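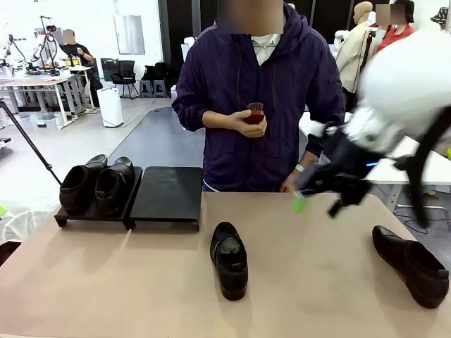
Shoes, a brush and one of the robot hands at the Parry project's worktable.

Nisreen Harb spent most of February watching a robot try to brush a shoe. Her group wanted to know whether a person working at the same table changes what the machine learns.

"We had 400 recorded runs, and half of them had a person in them," she says. "The other half was the robot alone. We trained on each half and then on the mix."

The mix won, but by less than she had hoped. On 60 test runs it finished 6 more than the robot-only version. The version trained only with a person present did worst of all. It tended to stop partway along the side of the shoe.

"My reading is that it learned to wait," Harb says. "People pause a lot. They look at the toe, they turn the brush over. The policy copied the pauses."

She is careful about how far that goes. All the runs used black leather shoes, and the test set was small.
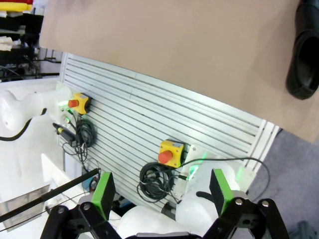 "The wrist view mattered more than I expected," she says. "We took it out for one round and the robot lost the edge of the sole — it would brush the table and carry on." With the wrist view back in, those misses dropped to 16 across the whole set.

The next round, called Jusmont, will use suede and canvas. Harb also wants to cut the pauses from the recordings and train again. "It's a boring fix," she says. "I should have tried it first."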